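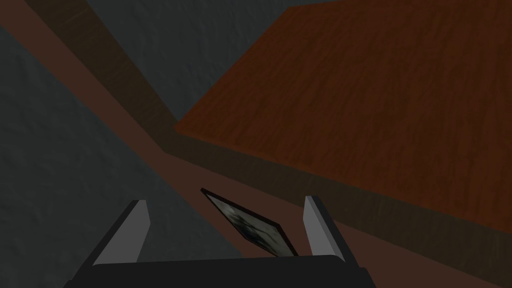 Open grip, small frame

Bass player wanted, January start

Grusteneck is a four-piece that currently has three pieces. We play slow, loud songs and have 13 of them ready for the second album on Trumesum. Our last bassist left to pursue silence. 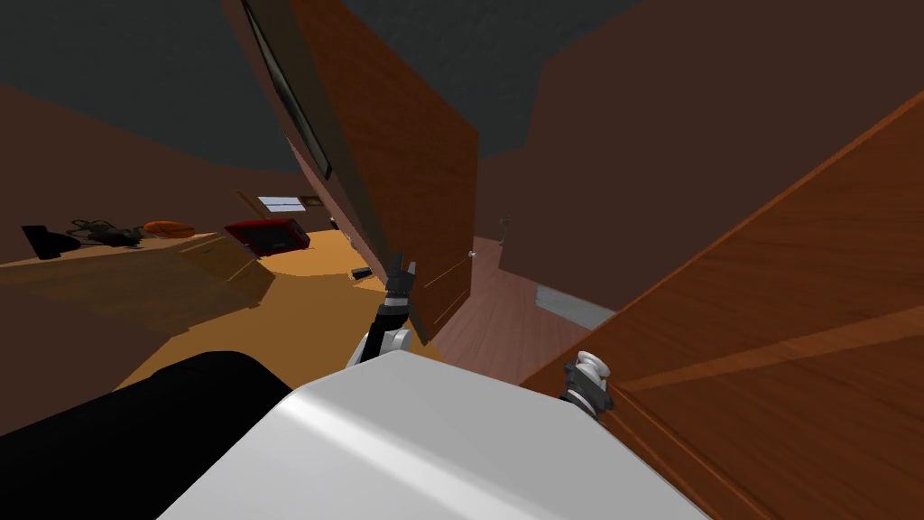 You should know your way around a root note and be able to rehearse twice a week in Vestden. Bring your own amp — anything smaller than the big wooden cabinet on the right will fit in the van. Singing is welcome, within reason.
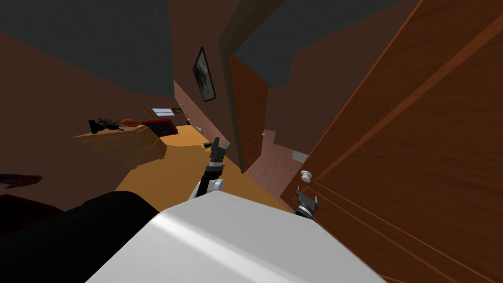 The door is open

Auditions run through 20th October. Learn "Msimang" and one song of ours you dislike. Send a recording to Nayeli Salinas, who drums and answers mail, in that order.
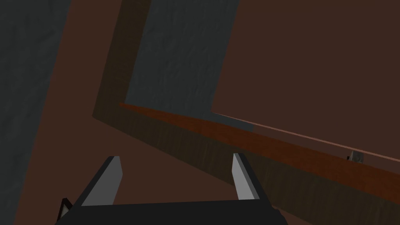 Does it pay?
Gig money is split evenly after gas. Last year that came to $908 each, before strings.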